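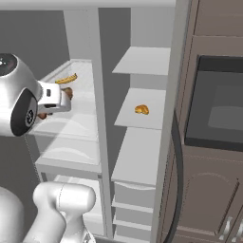 파주에 있는 언어 자료 연구소 스티디어(Stidier)가 2월에 연구실을 공개해서 다녀왔다. 온라인 글에 남는 지역 말의 흔적을 모으고 분류하는 곳이다. 목소리가 없으니 억양은 지워지지만 단어와 어미는 남는다. 어디에 무엇이 있다는 간단한 말도 쓰는 사람에 따라 갈린다. 냉장고 위쪽 유리 선반에 바나나가 한 개 있으면 '놓여 있다'고 쓰는 사람이 있고 '얹혀 있다', '올려져 있다'고 쓰는 사람이 있다. 경상도 쪽이라면 '언치 있다'도 나온다. 연구소에서는 이런 차이를 한 문장씩 표시해 둔다.

행사는 오후 2시에 시작했다. 참가자는 50명이었고 10명씩 조를 나누어 돌았다. 우리 조는 분류실부터 들어갔다. 여기서 하는 작업의 이름은 드로디스(Drodis)다. 공개 게시판과 짧은 글에서 가져온 문장에 어휘, 어미, 표기 세 갈래로 꼬리표를 붙인다. 글쓴이의 계정 이름과 사진은 분류실에 넘어오기 전에 지운다고 했다.

안내를 맡은 산다말리 나나야카라(Sandamali Nanayakkara) 연구원은 부추를 예로 들었다. 정구지라고 쓰면 경상도, 솔이라고 쓰면 전라도를 먼저 떠올리게 된다. 그런데 '솔'은 청소용 솔일 수도 있고 소나무일 수도 있고 사람 이름일 수도 있다. 단어만 찾아서는 쓸 만한 자료가 되지 않아 앞뒤 문장을 같이 본다. 화면에 띄운 목록에는 어휘 항목이 109개 있었다. 먹을거리와 집안 물건 이름이 많았고, 욕설은 따로 묶어 두었다.

어미 쪽은 더 까다로워 보였다. '뭐라카노'나 '그랬당께' 같은 말은 그 지역 사람만 쓰는 게 아니다. 드라마를 보고 흉내 내는 사람도 있고 농담할 때만 쓰는 사람도 있다. 분류표에는 '인용·흉내' 칸이 따로 있다. 두 사람이 같은 문장을 따로 읽고, 판단이 다르면 세 번째 사람이 본다. 참가자들도 종이로 몇 문장을 해 보았다. 나는 '마이 무라'가 들어간 문장을 흉내로 골랐는데 옆자리 분은 실제 사투리로 골랐다. 정답은 알려 주지 않았다. 연구소에서도 의견이 갈린 문장이라고 했다.

두 번째 방에서는 검색 도구 호스투리에(Hosturier)를 봤다. 단어를 넣으면 지도에 색이 칠해지고, 칸을 누르면 그 지역에서 나온 예문이 뜬다. 참가자 한 분이 '가새'를 넣어 달라고 했다. 가위를 가리키는 말인데 여러 지역에 걸쳐 색이 나왔다. 예문이 적은 칸은 빗금으로 표시된다. 빗금 칸은 생각보다 많았고 특히 군 지역에 몰려 있었다. 인터넷에 글을 쓰는 사람이 적은 곳은 자료도 적다는 설명이었다. 이사한 사람을 어떻게 처리하느냐는 질문도 나왔다. 글쓴이가 고향을 직접 밝힌 글과 글 올린 위치만 아는 글을 나누어 저장한다고 한다.

마지막은 데즈먼드 비게이(Desmond Begay) 씨의 발표였다. 예정은 한 시간이었으나 질문이 길어져 90분을 채웠다. 발표는 영어로 했고 통역이 붙었다. 주제는 맞춤법 자동 수정이 사투리 표기를 얼마나 바꾸느냐였다. 휴대전화가 낯선 어미를 표준어로 고쳐 버리면 쓴 사람은 사투리로 썼어도 자료에는 표준어로 남는다. 그는 컴퓨터로 쓴 글과 휴대전화로 쓴 글을 따로 비교해야 한다고 했다. 통역이 '자동 수정'과 '자동 완성'을 섞어 쓰는 바람에 중간에 한 번 되짚고 넘어갔다.

아쉬운 점을 적자면 분류실이 좁았다. 뒤에 선 사람은 화면 글씨를 읽기 어려웠다. 호스투리에를 직접 만져 볼 수 있는 자리도 하나뿐이라 줄을 서다 발표 시간이 됐다. 제주 말 자료는 아직 정리 중이어서 보지 못했다.

나오는 길에 분류표 사본을 한 장 받았다. 다음 공개 때는 제주 쪽 자료도 보여 줄 계획이라고 하며, 신청은 연구소 누리집에서 받는다. 주차장이 작으니 버스를 타는 편이 낫다.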